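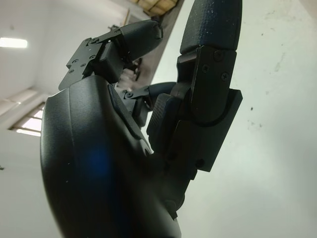
6/23/26

So I finally sat down and rewrote our hand checklist, and I have opinions now!

Some background for anyone new to this blog: I look after the grippers at Jasteo, a small shop where we teach arms to pick up awkward stuff. For ages our "procedure" was a sticky note from December that said CHECK SCREWS. Which screws? Checked how? Ask three of us and you'd get three answers (I asked, and I did).

The new version has 12 steps and fits on one page. Senad Vasić wanted 24. We argued over lunch and I won, mostly by getting hungry first and refusing to move until he agreed. The other Senad, Senad Krasniqi, stayed out of it and ate my fries.

A few of the rules I care about most:

- **Power off before fingers go near fingers.** Off at the switch, with your own tag on it. A paused program doesn't count, and I will be annoying about this.
- **Look at the joint brackets first.** Every screw head gets a dab of paint pen across the edge, so if one creeps you can spot the broken line from a step away.
- **Wipe the pads, then wipe them again.** Dust loves a textured fingertip. Dry lint-free cloth first, barely damp one second, and please no solvent until you've read what the pad maker says!
- **Close slowly on a soft block.** Foam is great. I use the same chunk every time so I know what normal sounds like.
- **Write it down even when it's fine.** "Fine" is a perfectly good entry.

That last one gets the most eye rolls. But when we went back through the Ullham job log, 11 of 106 entries had no initials, and two of those were mine (oops). If a finger starts dragging I want to know who had it last, just so I can go ask them what they noticed.

The thing I'm still chewing on is when to pull a hand from service. Right now the rule says "any looseness you can feel," and my feel is not your feel. Senad V. wants a number and a gauge. I think he's probably right, which is irritating, and I've started pricing gauges.

If your shop has a rule for this that people really follow, send it over. I'd love to see how you worded it. Next up is the cable check, and I haven't even found the sticky note for that one yet.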